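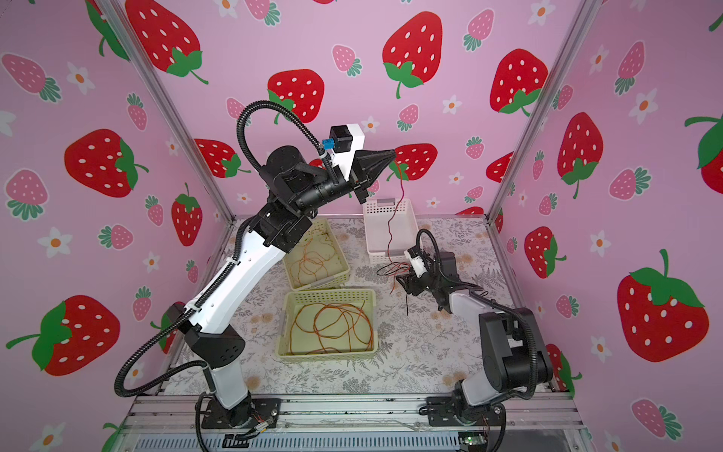

Figure 5. Strawberry-patterned wall covering above a floral-printed tabletop.

Section 5. Hanging Patterned Paper at Inside Corners

5.1 Scope

This section applies to Sollov patterned papers hung with Killik powdered paste on painted plaster or drywall. For outside corners, window recesses and sloped ceilings, refer to Section 6. The wall must have been prepared in accordance with Section 3 before any work in this section is started.

5.2 Tools and materials

Plumb line or long spirit level
Tape measure and soft pencil
Paste brush and clean bucket
Paper-hanging brush or plastic smoother
Trimming knife with spare blades
Straightedge
Seam roller
Damp sponge and clean water
Sandpaper, 80 grit, for filler that stands above the wall surface
Overlap adhesive for vinyl-faced papers

Note: Check that the batch number is the same on every roll. Rolls from different batches may differ in shade. Opened rolls cannot be exchanged.

5.3 Measuring the corner

1. Hang full strips until the remaining space between the last strip and the corner is narrower than one strip.
2. Measure this space at the top, middle and bottom of the wall. Record all three figures.
3. Take the widest of the three and add 5 mm. This is the width of the first corner piece.
4. Lay the next strip face up and confirm the pattern match against the strip already on the wall. Mark the width at both ends.
5. Cut along the straightedge in one pass. Keep the offcut and mark its top edge on the back in pencil.

Caution: Do not fold a full-width strip around an inside corner. Corners are seldom true, and the paper will crease or pull away as it dries.

5.4 Pasting

1. Mix the paste as directed on the packet and let it stand until it is free of lumps.
2. Brush paste from the center of the strip toward the edges.
3. Fold the pasted faces together without creasing and leave for the soaking time printed on the roll label. Allow the same time for every strip.
4. Wipe the pasting table before laying down the next piece.

Caution: Switch off the power at the breaker before working near outlets or switches. Paste and sponge water must be kept out of electrical boxes.

5.5 Hanging the first corner piece

1. Butt the factory edge against the strip already hung and align the pattern at eye level.
2. Smooth toward the corner, working from the top down.
3. Press the extra width into the corner and onto the adjoining wall. If the edge wrinkles, make short cuts at intervals and press it flat.
4. Trim at the ceiling and baseboard.

5.6 Hanging the second corner piece

1. Measure the width of the offcut. Mark that distance from the corner on the adjoining wall.
2. Drop a plumb line through the mark and draw a light pencil line. If the corner leans, move the line away from the corner until the offcut will reach into the corner along its full height.
3. Paste the offcut and hang it with its factory edge on the pencil line. The cut edge will cover the narrow overlap left by the first piece.
4. Slide the paper up or down until the pattern agrees with the first piece as closely as possible at eye level.
5. For vinyl-faced papers, apply overlap adhesive beneath the cut edge.
6. Roll the seam lightly and remove surplus paste with the damp sponge.

Note: A small loss of pattern at the corner is normal and does not constitute a fault in the paper.

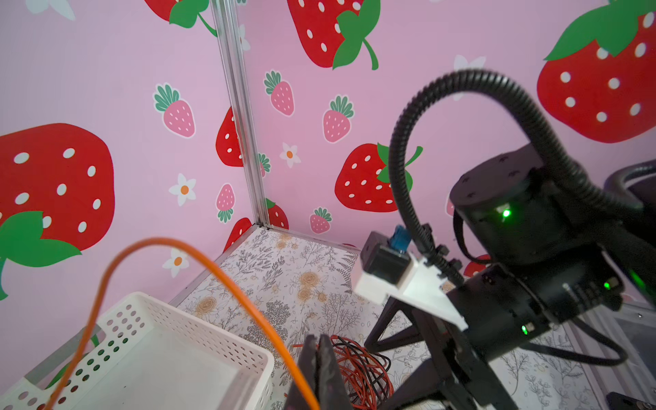
Anitha Sundaram wrote to ask that this guide state plainly which should give way when the plumb line and the pattern disagree, as she had followed the pattern on two walls and found the last strip leaning well before she reached the door. Follow the plumb line. An error in plumb increases with each strip, whereas a small mismatch stays in the corner.

5.7 Drying and inspection

1. Keep windows closed and heating at its usual setting until the paper is fully dry.
2. Examine the corner in daylight. Small bubbles often flatten during drying and should be left until the following day.
3. Where an edge has lifted, apply a little overlap adhesive with a fine brush, press down and wipe clean.
4. Restore power only when the paper around outlets is dry and all cover plates have been refitted.

Store leftover paper flat or loosely rolled, together with one roll label, for later repairs. Repairs are described in Section 8.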